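Tea tasters wanted for our May sessions at Kosilholm

Hi! I'm Amedeo Morelli, and I run the little tasting room upstairs at Kosilholm, the old dairy building on the corner (green door, terrible doorbell, please knock). I'm putting together a new group of tasters for May and I'd love to have you along.

What we're up to

I write a newsletter about bottled and canned iced tea, the kind you grab at a gas station or the back cooler of a grocery store. People argue about coffee and wine all day long, and iced tea gets a shrug! So twice a year I get folks together, pour a lot of small cups and write down what everybody says. Last fall we did lemon teas, and I still get mail from the Urquijo neighborhood about how low we scored the local favorite. This time it's fruit oolongs and plain greens.

Who I'm looking for

I have room for 19 people. You don't need a trained palate, and I'd take a picky uncle over an expert any day. You should be over 18, okay with caffeine, and free of any food allergies that would make mystery cups a bad idea. If you work for a drinks company, sorry, I can't use you in this group.

What you'd do

You come to two sessions, both starting at 10 in the morning and done before lunch. Every cup is poured out of sight and served plain, and you fill in a card for each one: smell, sweetness, how much it tastes like tea, whether you'd buy it. Then we uncover the bottles and everybody yells at each other (my favorite part). Please skip perfume that morning, and go easy on the garlic the night before.

What you get

You get $100 once you've finished both sessions, plus bus fare if you're coming in from Narkmont. There are crackers, and there's a proper lunch after the second session from the noodle place next door.

What's in the lineup

I'm keeping most of it secret, but peach oolong is in there, and I have strong feelings about it that I'll keep to myself until the cards are in.

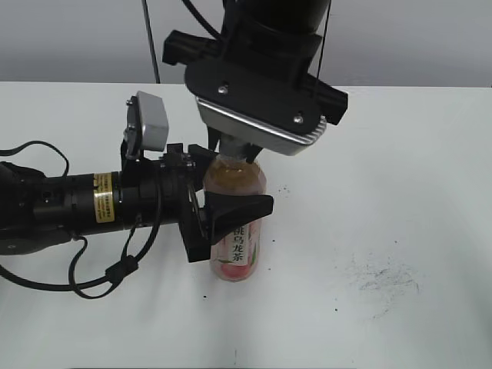

How to sign up

Send me a note through the newsletter page with your name, your age and the last cold tea you drank and what you thought of it. A couple of lines is plenty. If you came to the lemon sessions you're welcome again, just say so, as I'd like a mix of old and new faces. I'll write back to everyone by the end of the month before, and the stairs are steep, so tell me if that's a problem and I'll set up a table on the ground floor.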